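Musikverlag

Ein Musikverlag verwaltet die Rechte an Kompositionen und Liedtexten, während sich ein Plattenlabel um die Aufnahmen kümmert. Früher lebte er vor allem vom Notendruck, und wer einmal in alten Klavierheften geblättert hat, ahnt, mit wie viel Liebe da gestochen und gesetzt wurde. Heute stammen die Einnahmen meist aus Aufführungen, Sendungen, Streaming und der Verwendung in Filmen.

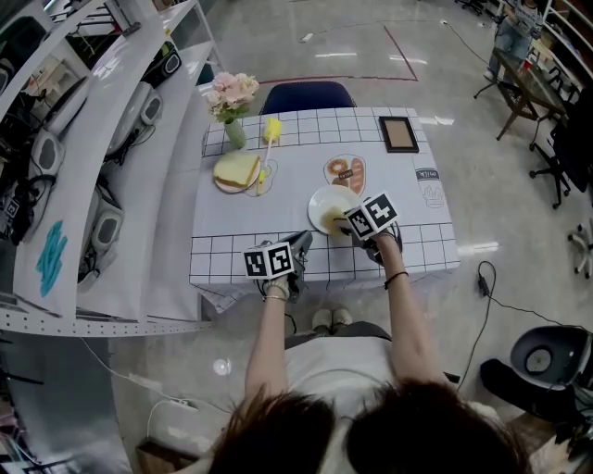
Wem gehört ein Lied, das bei einem Verlag erscheint?
Das Urheberrecht bleibt nach deutschem Recht bei den Urhebern; der Verlag erhält nur Nutzungsrechte, deren Umfang der Vertrag regelt.

Neben den großen Häusern gibt es viele kleine, oft recht eigenwillige Verlage. Mivitz etwa betreut 98 Werke, überwiegend Chormusik, und pflegt daneben noch 2 Reihen mit Liedern für Kinder. Der Katalog von Fomeo umfasst 200 Titel, darunter (sehr zur Freude der Blaskapellen) zahlreiche Märsche und Polkas.

Siehe auch: Notendruck, Subverlag, Verwertungsgesellschaft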